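Annotating grasp events in hand-held gripper demonstrations

Purpose

These instructions set out the procedure for segmenting and labelling demonstrations recorded with hand-held grippers under the Wernberg protocol. They apply to all annotators contributing to the Fesness household set and replace the guidance issued in March. Familiarity with the Drusia labelling tool is assumed.

Before you begin

Confirm that your copy of Drusia is set to 60 frames per second. A mismatch will shift every event boundary, and the error will not be flagged on export. Episodes are assigned in batches of 82. Please complete one batch before requesting another.

Each episode carries two video streams, left and right, together with the jaw-width signal for each gripper. Open both streams side by side. Label the left stream to completion first.

Step 1. Locate contact

Scrub forward until the jaw-width signal stops falling. The plateau marks the end of closure. Step back through the video to the first frame in which both pads touch the object and set the marker CONTACT there. Where only one pad is touching, the frame does not qualify, even if the object has begun to move.

Thin-walled and hollow objects require particular care. They may flex under the pads, and the signal will continue to fall for several frames after contact. In these cases the video takes precedence over the signal.

Step 2. Classify the grasp

Select one of the following from the grasp menu:

Full pad: the object is in contact along most of the pad length.
Tip: contact is confined to the upper ends of the pads.
Edge: the object is held by a rim, lip or handle only.
Unclear: contact surfaces cannot be seen.

Classify from a frame in which the object is held, and do not revise the label if the object later rotates within the jaws. Rotation is recorded separately under SLIP.
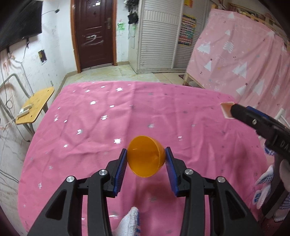
Figure 1. Tip grasp on a hollow orange cup. Only the upper ends of the blue pads meet the sides of the object. The second gripper, at right, is labelled in its own stream.

Step 3. Mark release

Set RELEASE at the first frame in which either pad has separated from the object. If the object passes from one gripper to the other, add HANDOVER to both streams. The two markers need not fall on the same frame.

Step 4. Check and submit

Run the consistency check before submission. It will reject any episode in which RELEASE precedes CONTACT or a grasp has no class. Episodes marked Unclear are forwarded to a second annotator.

Effect on training

The Sorrentino policy was trained twice on the same 3120 episodes, once with boundaries taken from the jaw-width signal alone and once with boundaries set by the procedure above. Failed tip grasps in evaluation fell by 31 per cent with the second set of labels. Full pad grasps showed no measurable change. The comparison has not yet been repeated for edge grasps.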